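Pre-session inspection checklist, mirror station – handheld gripper recordings
Filled in by Yurani Paucar, read over by Nelly Ospina, December

1. Floor and walkways clear under the balcony. OK. It gets busy down here by mid-morning, so please do look behind you before you step back with a gripper in each hand.

2. Head-mounted units snug, straps tucked in. OK, after one adjustment. Long hair is fine as long as it stays out of the jaws.

3. Markers clean and flat on every gripper. OK. One corner was lifting on a Barent unit and I pressed it down again. 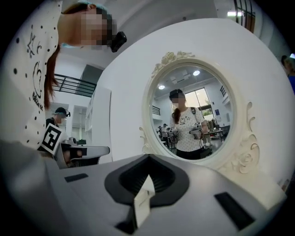 4. Jaw openings free of grit, rubber lining whole. OK on 2 pairs. I run a fingertip along the ribs, slowly, and I'd ask you all to do the same.

5. Mirror stable before anybody reaches for it. Needs attention. Nelly would like a non-slip strip under the base, and I agree with her – the carved roses are lovely but they are no kind of handle.

6. Reflection check. Of the 4000 clips in the Oltside set, 1784 had a reflective object in them, and in 667 of those the tracker took a reflected marker for a real one. Masking the glass first cured most of it, so confirm the mask is switched on.
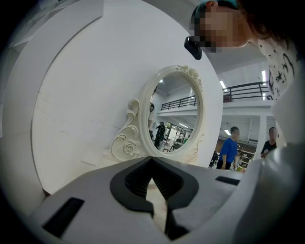 7. Ceiling lights on and steady. OK. Leave them alone between takes, please, even if the glare bothers you.

8. Faces blurred before export. Open, waiting on Usuga.

Cleared to record once item 5 is signed. Thank you all for your patience!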